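Saturday. Open day at Keskin's site in Bresdale. Left Presness with Ewan Menzies at seven, parked by 9.20. Signed in, badge, safety talk of 20 minutes, most of it about staying behind the red tape.

The Virnix cell is a carpeted hall with blue slotted shelving, green crates and zones marked out in yellow tape. Parts for the day: wheel hubcaps and some curved white plastic pieces. The arm ends in a hand with jointed fingers. I had expected suction cups.

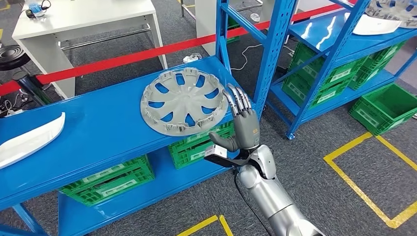
How does it know how hard to grip? By motor current at each finger joint, according to the engineer, with a limit set per part and no pressure pads in the fingertips.

I asked about cycle time and got a figure for the week instead: 383 picks, target 600. Fair enough, though I would have liked the number of drops. Ewan asked about spares for the fingers. They keep 2 sets on site and send worn ones back to the maker.

The rim is the awkward bit of a hubcap. It is lined with clips, and I would not care to grip one there at speed without snapping something. Ewan thinks the centre would be better. I disagree, the openings leave little flat surface to hold.
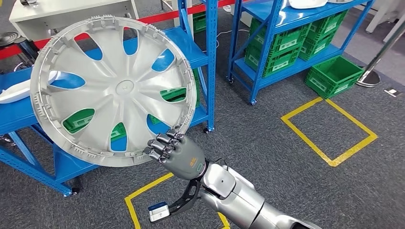
Hubcap held at the lower right of the rim, Virnix cell, Bresdale.

Tea, then the drive back. Must write to Keskin for the data sheet and ask about wrist payload.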